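Kernivow hand-held gripper, demo day page

Open day was in August, ran till 4 pm. Bedroom tidy-up demo, Kernivow grippers, sold singly or as a pair. Notes by Halyna Pasichnyk, specs below.

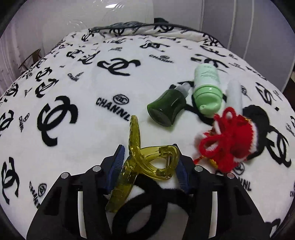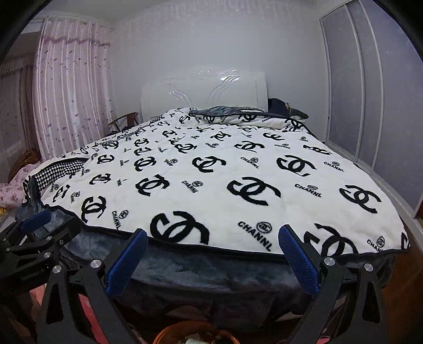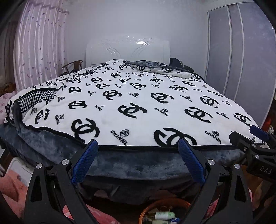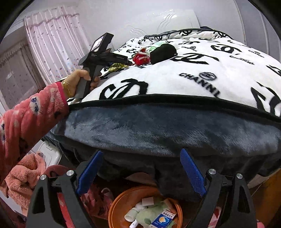

Bed demo, blue-pad grippers. First picture: yellow hair clip between the pads.

What visitors asked most. Weight, cable, pads. Pads are swapable, two screws, no glue. Spare set ships in the box. Grip opens to 93 mm. Cable is 200 cm, longer one on request. Trigger needs a light pull, kids managed fine.

Soft stuff is the hard part. Plush blanket under everything, so small things sink in and you have to come at them from above. Round bottles roll off if you pinch to low. Hair clips are good practise, start there.

Idrisa Rugemalira ran the second session, 152 pickups logged before the break. Log sheets free if you email.

Order code KV-101. Pair price on request. Rental by the week, ask Starnisitz, they hold the stock.

Recent items
- Zakharchenko wall mount, back in stock
- Floltivska carry case, large
- Spare finger pads, blue
- Next open day: sign up

Comments (3)

marta_k: do the pads mark glossy plastic?

Halyna P.: Not so far. Wipe them first tho.

oldbench: Came for the morning, left with a rental. Wrist was sore by lunch, get the strap.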